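To: Mullham Allotments and Gardens mailing list
From: Uliana Moroz, Secretary
Date: 29 November 2021
Subject: Re: Water charges and the new standpipes 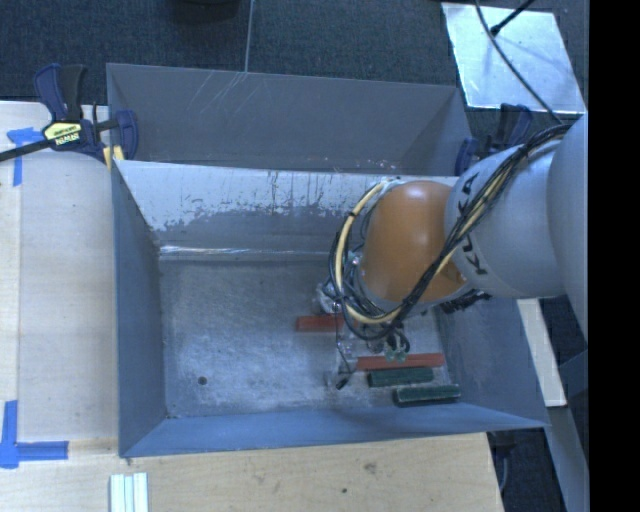
KUKA arm over a grey bin.

Dear members,

I write in reply to the message copied below, which raises points that several other plot holders have also put to me. I am answering on the list so that everyone has the same information.

The water charge for the coming year will be 4 pounds per plot, payable with the rent in January. It applies to full and half plots alike. The rule was agreed when the association took over the Weria Road site, and any change to it would have to be put to members at the annual meeting. A proposal to that effect needs a proposer and a seconder, and should reach me in writing before the agenda is closed.

On the standpipes, the supply to the lower site will be turned off for the winter as usual. Members should empty their hoses and take them indoors or store them in their sheds. Hoses left connected will be removed and placed beside the gate. The supply to the upper site will stay on unless there is a hard frost, in which case a notice will be put on the board.

The three new standpipes will be placed at plots 132, 230 and 276. The last of these differs from the plan shown at the summer meeting, where it stood next to the old orchard. The ground there is full of roots and the contractor, Vainio, advised against digging the trench through it. Members on the orchard side will have a longer walk with a can, and I regret this. A water butt will be set up by the orchard fence for shared use.

Mr Zimau asks whether members may connect a hose directly to the new taps. They may, for filling butts, provided that the hose is held by hand and is not left running. Sprinklers remain forbidden on both sites under rule nine.

I have no further news on the lower path. The council has been asked twice for a reply about the drain – I shall write again before the end of the year and report to the list.

Yours faithfully,

Uliana Moroz
Secretary
Mullham Allotments and Gardens

On the earlier message, J. Zimau wrote:

> Dear Secretary,
>
> Thank you for the notice about next year's rents. I should be
> grateful for an answer on the following matters.
>
> First, I hold a half plot and pay the same for water as my
> neighbour, who has a full one and a good many more beans. Is
> this still the rule, and how may it be changed?
>
> Secondly, the plan on the notice board still shows a standpipe
> by the old orchard, but the pegs have gone in elsewhere. Has
> the position been moved, and if so where to?
>
> Thirdly, will hoses be allowed on the new taps?
>
> I would add that the lower path was under water again last
> week, and I had to go round by the top gate with a barrow.
>
> Yours sincerely,
> J. Zimau

To leave this list, send a blank message with the word "remove" in the subject line. Replies go to all members.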